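Home Topics Machines Animals Space Ask us Grown-ups
Search this site Type a word Go

How do you teach a robot to fold a cloth?

Folding a cloth is easy for you. You have done it many times, and your hands know what to do. For a robot it is very hard. A cloth has no fixed shape. Each time you pick it up it hangs in a new way, so the robot can't just repeat the same moves.

People used to write a long list of orders for a robot: go left, go down, close, lift. A list like that works well for a metal box that is always in the same place. It works badly for cloth.

So now people often show the robot what to do. There are two main ways.

The first way is by remote control. A person sits or stands near the robot and moves a set of levers or handles. The robot's arm copies them. While this goes on, a computer saves every move the arm makes and what the robot's cameras see.

The second way is by hand. The person holds a gripper, which is a tool with jaws like the ones on the end of a robot's arm. The person picks things up with the gripper and not with their fingers. The robot doesn't have to join in at all.

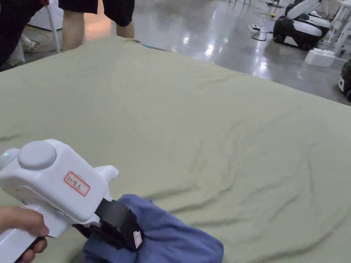 Each go at the task is called a demonstration, or demo. One demo of folding a small cloth might last 16 seconds. At the Dultum workshop a person does 60 demos before lunch, and then swaps with someone else – hands get tired.

The demos should not all be the same. The cloth is put down flat, then in a heap, then turned over. If the robot only ever learned from a flat cloth, a heap would puzzle it.

Mistakes can be useful too. If the cloth slips and the person picks it up again, the robot can learn how to put things right.

Next, a computer program studies all the demos. It looks for links between what the camera saw and how the gripper moved. This is called training. In December the Dultum team trained a robot called Oster with demos of one task. Oster then had 70 tries by itself and dropped the cloth in 5 of them.

Try it yourself: put on thick oven gloves and fold a tea towel. You will soon see why a robot needs so much practice.

Page checked 3/7/26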